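Catching up with the hygienist at Midel Dental

She gives me 30 minutes, in between a cleaning and a kid who needs sealants. She asks that I leave her name out, her patients know who she is anyway. Coffee in one hand, keys in the other.

Midel Dental sits over the bakery on the Nollent side of town. Four chairs. She's been at the second one for seven years, nearly all of it gum work. Adults mostly, people who skipped a while and then saw pink in the sink.

"That's the call I get," she says. "I spit and there was blood. And then they stop flossing there, since it bleeds. Wrong way around. You keep going, gently, and if it hasn't calmed down after a week or two you come in."

I ask what she sees most. Tartar behind the lower front teeth, no contest. "Right by the spit glands. Everybody gets it there. You can brush like a champ." After that, back molars, cheek side, and the gums around old crowns.

A deep cleaning scares people more than it should, she thinks. Numbing first, usualy one side of the mouth per visit. Sore for a couple of days. Soup, eggs, nothing with seeds. At Midel it runs $369 a side without insurance, and she wants that number said out loud up front. "I hate when someone finds out at the desk. I'd rather they walk in mad than walk out mad."
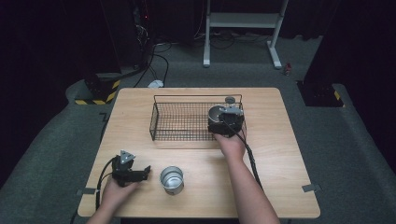
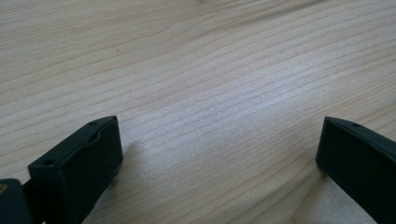 Then we get on to home care, which is where she really speeds up. Soft brush, always. Electric if you press too hard, most have a light or a buzz that tells you off. Floss or the little brushes, whichever one you'll really use. She is picky about where it all lives, too. Ask her and everything would sit out on a pale wood tabletop like the one here, in plain sight, where you walk past it at night. "In a drawer it's gone. You won't floss out of a drawer." Brush standing up, air around it, no cap while it's damp.

Mouthwash? She shrugs. Fine, but it doesn't replace anything. Skip the strong alcohol ones if your mouth runs dry. Dry mouth is a big one with her older patients, a lot of them on three or four pills a day and no one mentioned it. Sip water, sugar-free gum, tell the office what you take.

The practice is trying out Clelus, a reminder program that texts patients before thier gum checks. Started in March. She likes it so far, fewer empty slots in the mornings. Anything she can't handle in the chair goes over to Limsakul Periodontics, across the bridge. "Not a punishment. Some pockets are just too deep for me."

Last question, how often should people come in. Twice a year if things are healthy. Every three or four months if you've had gum disease, and yes, for good. She's already standing. The sealant kid is early.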